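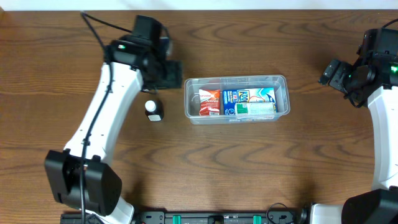
Los dos brazos con las pinzas de serie, cajitas en la cubeta y el frasco fuera.

Tema: ¿Pinza de serie, dedos Hillen o ventosa Otbridge? Comparando para cajas pequeñas

tornillo_flojo
Buenas a todos. Llevo desde abril con los dos brazos montados en el raíl y por fin me he puesto en serio con lo de las pinzas. La tarea es sencilla de contar: meter y sacar cajas pequeñas de una cubeta de plástico transparente y, ya puestos, coger también un frasco de tapón blanco que dejo de pie al lado. En la foto están las pinzas de serie, las de dedo plano negro.

He probado tres cosas con el mismo controlador (un Hegyi, el básico): los dedos de serie, los dedos blandos de Hillen y la ventosa pequeña de Otbridge. Quince intentos por pinza y por objeto, que ya sé que es poco, no me matéis. Con la de serie el frasco va de maravilla, pero las cajas pegadas unas a otras son un infierno, no hay manera de meter el dedo entre dos. Con los Hillen mejora algo porque ceden, aunque son más gordos y empujan a la vecina. La ventosa levanta las cajas a la primera casi siempre y con el frasco no hace nada útil.

¿Alguien ha montado una pinza distinta en cada brazo? Me tienta dejar la ventosa a la izquierda y los dedos a la derecha, pero no sé si me voy a arrepentir.

mecanica_lenta
Yo lo tuve así unos meses y me arrepentí, te lo digo ya. Para tareas fijas va bien, pero en cuanto quieres que un brazo le pase algo al otro o repetir la misma demostración en espejo, se te complica todo. Volví a dedos iguales en los dos lados.

Lo que sí haría es limar la punta. Los dedos de serie son planos, pero la punta es un poco roma. Imprime unos con la punta en cuña y verás cómo entran entre caja y caja.

pulso_firme
No estoy de acuerdo con mecanica_lenta. Pinzas distintas es justo la gracia de tener dos brazos, si no te basta con uno y te ahorras el segundo. Yo llevo ventosa en uno y dedos en el otro y la cubeta la sujeto con los dedos mientras la ventosa trabaja. ¡Que esas cubetas tan ligeras se te van de paseo por la mesa en cuanto las rozas!

Eso sí, ojo con la caja que tienes tumbada delante de la azul. La ventosa la coge, pero si está un poco torcida pierde el vacío por un lado. ¿Qué diámetro tienes?

tornillo_flojo
La de 15 mm. Y sí, lo de la cubeta me ha pasado, le puse cinta de doble cara por debajo y santo remedio (la mesa de madera protesta un poco al despegarla).

Lo de la cuña me lo apunto, pero ¿no marca el cartón?

mecanica_lenta
Si aprietas como un bruto, claro. Baja el límite de corriente. En mi Hegyi viene en 400 y lo tengo bajado casi a la mitad. Con eso no me ha abollado ni una.

cable_suelto
Perdón que me meta por otro lado: ¿qué tal la cámara? Con plástico transparente y una mesa con esa veta tan marcada, a mí la detección del borde me volvía loco. La Skovmont que uso me veía la madera a través de la cubeta y el brazo bajaba donde le daba la gana. Antes de gastar en pinzas yo pondría una cartulina lisa debajo.

Y otra cosa, ese cable fino que va por el eslabón del brazo izquierdo, ¿le has dejado holgura en la muñeca? Yo partí uno por ir justo.

tornillo_flojo
De holgura va bien, lleva unas grapitas y un bucle arriba. Con la cámara no me he peleado aún, todo esto lo he hecho teleoperando, así que el que calculaba mal era yo, jajaja. Pero lo de la cartulina lo pruebo antes de entrenar nada.

pulso_firme
Teleoperando la comparación no vale mucho, ¿eh? Se aprende por el camino. Seguro que la última pinza que probaste salió mejor que la primera. Yo alternaría: un intento con cada una y vuelta a empezar.

tornillo_flojo
Pues la ventosa fue la última, sí... Alternar me da una pereza tremenda, son cuatro tornillos en cada cambio, pero tienes razón.

mecanica_lenta
Hazlo por bloques cortos y ya está, tampoco es una tesis. Y graba las corrientes, que luego se ve clarísimo cuándo patina un dedo.

cable_suelto
Si te sirve, yo guardé 31 episodios con los Hillen en abril y los dedos ya se me estaban poniendo pegajosos de polvo. Un trapo con alcohol entre tanda y tanda.

tornillo_flojo
Anda, eso no lo había pensado. Imprimo las cuñas esta noche, repito por bloques con la cartulina puesta y subo la tabla a este mismo hilo. Si alguien tiene el STL de la punta ya hecho, se lo agradezco mucho.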